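Two Arms for the Linen Room: A Talk with Hamish Merrick

5 May 2024

Hamish Merrick did not plan to sell robots. He worked many years with machines for packing fruit, and when he started Luninard in Clelthorpe, he wanted only to repair such machines. Now his small company offers the Waaka, a tabletop kit with two arms, which customers rent or buy for practice with soft things: pillow covers, towels, small blankets.

I visited him in his workshop, where we drank tea from paper cups and talked for most of an afternoon.

My first wish was to know why cloth. Merrick answered fast, as if he had heard it many times. "A box has a shape and it keeps the shape. You measure it in the morning and it is the same in the evening. A piece of cloth has a new shape every time you let go of it. Our customers know this from their own hands, but they forget it when they buy a machine."

The kit comes in 3 crates. In them are the two arms, the rail, the tabletop with its walls, and the computer with the software, which is called Vudau. The software is sold by the year, and this is the part of the offer that I liked less. When the year is finished, the arms still move by hand control, but the learned tasks stop. Merrick did not try to hide it. "People complain, and I understand them. But the updates cost us work every week, and I must pay the person who makes them."

That person is Tayla Lowther, who joined us later with her laptop under her arm. She prepares the tasks that come with the kit. There are 29 of them at the moment, and the customer can add more by guiding the arms himself. Lowther told me that she always picks cloth with strong patterns for the first lessons. "It is easier for me too," she said. "On a plain sheet I lose the fold with my own eyes."
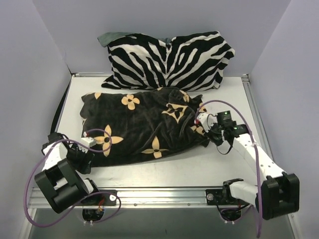
The Waaka with a flowered cloth, its right gripper holding the gathered end.

I asked her which task gives the most trouble. She did not need to think about it. "Finding the corner. If the cloth is in a heap, the corner can be under everything. A person puts in a finger and feels for it. Our gripper has no feeling like this, so it must pull a little, look, and pull again." A customer should be ready to wait, she added. For a flat towel the waiting is short. For a blanket she would not promise anything.

Both of them were careful with promises in general, and I respected this. When I asked if a hotel could put the Waaka in its laundry tomorrow, Merrick shook his head. "No. Please write that. It is for learning and for testing. A hotel that wants to fold all its towels should keep its people and buy them better tables."

Who buys it, then? Schools, he said, and firms that think about automation but want to make their mistakes on a small table first. Setting up takes 2 days if the customer has used tools before. Luninard gives help by phone for 5 months, and after this it must be paid for by the hour. The cables are the usual reason for a call. They need enough slack for the arm to turn, and new owners like to tie them too tight because it looks more clean.

Before I left, I asked Merrick what he would change if he had more money. He looked at Lowther, and she answered for him. "The fingers," she said. "I would like softer ones, and I would like them before the summer." Merrick wrote something on the back of an envelope and said that he would call the supplier again.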